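Reseña: Plurkavholm, caja de 2 discos (edición Nogueira)

Vista entera en dos noches, extras incluidos. Escribo rápido que mañana madrugo.

Para quien no la conozca: Plurkavholm es la película que Henrique Barros rodó casi sin dinero, blanco y negro, una isla, un faro, un cartero que no entrega nada. Circulaba en copias malísimas, grabadas de la tele, con el sonido metido en un cubo. Ahora Nogueira la saca restaurada. 84 minutos, seis más que la versión que teníamos todos en casa.

La imagen: muy bien. Grano respetado, negros de verdad. En la secuencia del transbordador se ve por fin la cara de Benedita Vieira, que antes era una mancha. Un par de rayas en el tercer rollo, nada grave.

El sonido, regular. Mono original, correcto, pero los diálogos del bar siguen bajísimos. Subí el volumen y luego el viento casi me deja sordo. Subtítulos en español con alguna errata, "hechar" dos veces. Duele.
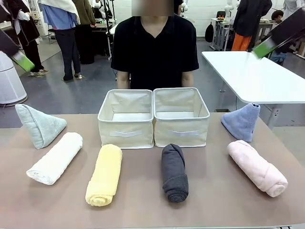
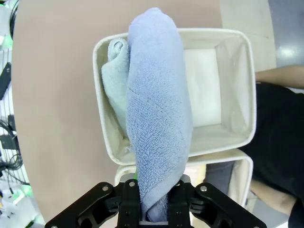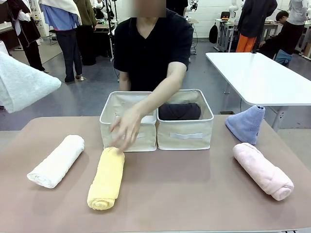
Rosário Guerreiro: A mí lo del bar no me molesta, en el cine ya sonaba así. Lo que no perdono es que falte el corto, Irnedus. Lo prometieron en la preventa y en el disco no está. ¿Te ha venido a ti?

Pues no, a mi tampoco. Miré los dos menús enteros y nada. En la contraportada ya ni lo mencionan. Escribí a Nogueira, contestan que problemas de derechos y que quizá en julio lo cuelguen en su web. Quizá.

Sigo. Extras del disco 2: entrevista larga con Barros, oro puro, sobre todo cuando cuenta cómo perdieron el barco y rodaron el final desde el muelle. El audiocomentario de Dionysis Zacharopoulos, en cambio, se me hizo cuesta arriba. Sabe muchísimo pero lee. Se oye pasar las hojas. Tráiler, fotos fijas, poca cosa más.

El libreto trae unas 18 páginas, papel bueno, texto de Piroska Kovács sobre el montaje que vale por sí solo media compra. Letra enana, eso si. La caja de cartón llegó con una esquina aplastada, y he leido a otros con lo mismo.

Tirada numerada, la mía es la 619. Me da igual el número pero ahí queda.

¿Comprarla? Si te gusta Barros, sí, ya. Si solo tienes curiosidad, espera a la edición sencilla, sin libreto y bastante más barata. Nota: notable alto en imagen, aprobado justo en sonido, suspenso en cumplir lo prometido. La semana que viene intento ponerme con Istden, que la tengo aún con el plástico.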